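Pencil case

A pencil case, also called a pencil box or pencil pouch, is a small container used to hold and carry writing and drawing tools. 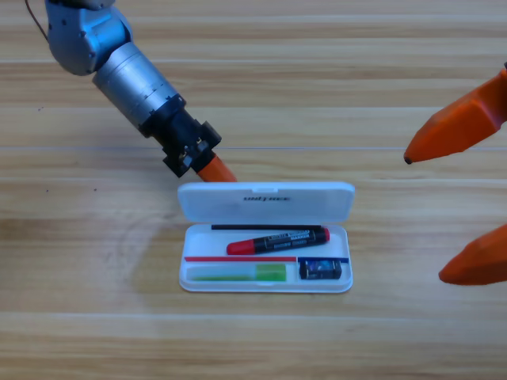
It is one of the most common personal articles of school life and is also used by artists, drafters, carpenters, and office workers. Most cases hold pencils and pens together with smaller items such as erasers, sharpeners, short rulers, and glue sticks. The term covers both rigid boxes and soft bags, although some sellers keep "case" for the rigid kind and use "pouch" for anything made of cloth.

Origins

Containers for writing tools are far older than the pencil. Scribes in ancient Egypt carried narrow wooden palettes with a slot for reed pens and hollows for cakes of ink. In the Islamic world and in Europe, the penner, a tube or long box for pens, was often joined to a small inkwell and worn at the belt. Many surviving pieces are of brass, leather, horn, or lacquered papier-mâché, and the finer ones were made as gifts or marks of office.

The pencil changed what such a container had to do. A graphite pencil needed no ink, could be carried lying flat, and did not leak. It did need to be kept from breaking, and once sharpened it could mark clothing and paper. Early holders were often simple caps or sleeves that covered the point. Boxes for several pencils became usual as pencils grew cheap enough for ordinary households and as public schooling spread during the nineteenth century.

Wooden boxes

The wooden pencil box with a sliding lid was the standard school type for several generations. The lid runs in grooves cut along the inner sides and is pulled by a thumb notch. Better examples have two levels, the upper one turning on a pin at one end to uncover the lower. Lids were decorated with painted flowers, alphabets, transfer prints, or multiplication tables. Some boxes had locks with small keys, although the locks were weak and the keys were easily lost.

Wood remained in use for artists' boxes after schools had largely moved to other materials. It keeps its shape and can be repaired with simple tools. Its main faults are weight and a tendency of the lid to stick in damp weather.

Metal and plastic

Printed tin boxes with hinged lids came into wide use as methods of printing on sheet metal improved. They were light and bright, and they could carry advertising. They also dented easily, and their noise when dropped is a frequent complaint in teachers' writing.

Plastic cases became common after the Second World War. Molding allowed the body, dividers, and hinge to be formed in few pieces, and in the simplest designs the hinge is only a thin strip of the same material. Polypropylene is often chosen for this purpose, as it can be bent many times before it cracks. Magnetic closures, built-in sharpeners, and trays that rise at the press of a button were popular in East Asian markets and were later sold widely elsewhere.

Smaller makers have often used the pencil case as an entry product. The Drandex line of school goods began with a plain hinged case sold in two lengths, the longer one meant for unsharpened pencils. The Rathore workshop followed a different course and kept to sliding lids long after most of its rivals had given them up. Its catalog offered a box with 16 narrow slots for colored pencils.

Soft cases

Soft cases are usually closed with a zipper, though snaps, drawstrings, and flaps are also found. Canvas, denim, nylon, and leather are the usual materials. A soft case takes up little space when partly filled and makes little noise, but it gives less protection to points and to the leads inside colored pencils, which may break when struck even if the wood around them is whole.

The pencil roll is a separate form. It consists of a strip of cloth with sewn loops or pockets, rolled up and tied. Rolls keep tools apart from one another and are favored by people who draw outdoors. The Trulla roll, an October catalog item for several years, had five wide pockets for brushes beside its pencil loops.

Size and layout

The length of a case is set by the pencil. A new pencil of the usual kind is a little over seven inches long, and nearly all full-size cases are made to accept it lying flat. Width varies more. Narrow cases fit the groove of an older school desk, while wide ones may hold a protractor or a pair of scissors. Dividers are helpful for drawing tools but reduce the room available for bulky items, and many makers therefore supply them as loose parts.

Use in schools

Practice differs from country to country and often from one school to the next. Some schools ask families to supply a filled case at the start of the year. Others keep shared supplies in the classroom and do not require one. Rules may limit size, forbid toys attached to the case, or call for a clear case during written tests so that notes cannot be hidden inside.

In Germany, a folding case with elastic loops is often part of a child's first school equipment and may be sold already filled as a set with the schoolbag.

Collecting

Older cases are collected for their decoration, their maker's marks, or their connection with a certain school or period. Condition matters greatly for tin boxes, where rust and scratches lower the value. The Nastidora guide sorts boxes first by closure and then by material, an order that places early wooden and later plastic sliding boxes in the same group. Ink stains, carved initials, and tooth marks are usually left in place by museums, which regard them as evidence of use.

Related articles
Colored pencil
Desk set
Eraser
Inkwell
Papier-mâché
Pen tray
Pencil sharpener
School supplies
Schoolbag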